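Bratatach twin arm kit
Part no. 3415

The Bratatach is a pair of small robot arms for a home bench or a shared workshop. It comes as parts, with the motors already numbered, and goes together with a hex key and a small crosshead screwdriver. The rail needs a solid table. Clamp it down before fitting the arms.

In the box: arm links, joint motors, brackets, gripper fingers, cable ties and the power supply. You supply the computer and the table. Spare fingers are sold in packs of 2 (part no. 1821).

Kazue Tsuji rewrote the wiring section of the manual in April. Older copies have the elbow connectors the wrong way round, so download the new one before you start.

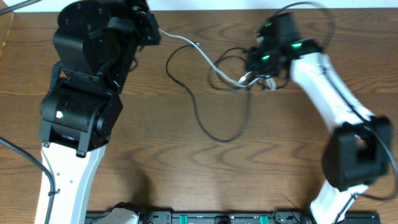
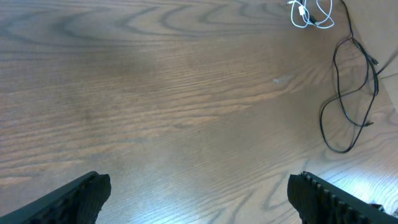
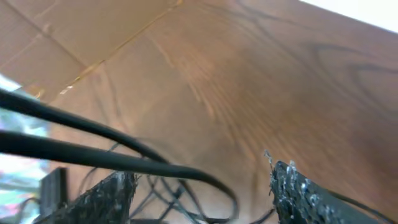
Plarmont Shared Workshop | Robot Build Group

All three pictures were taken at the same wooden table. The first has both arms in it, and the other two look past the gripper fingers.

Leave slack at the elbow when you tie the cable to the link, then move the joint by hand through its full travel before switching on. Keep spare leads clear of the grippers.

Members can book the kit for up to five days. Ask Roscoe Boateng for the power supply, as it is kept in the locked cupboard.

Page updated September 13, 2022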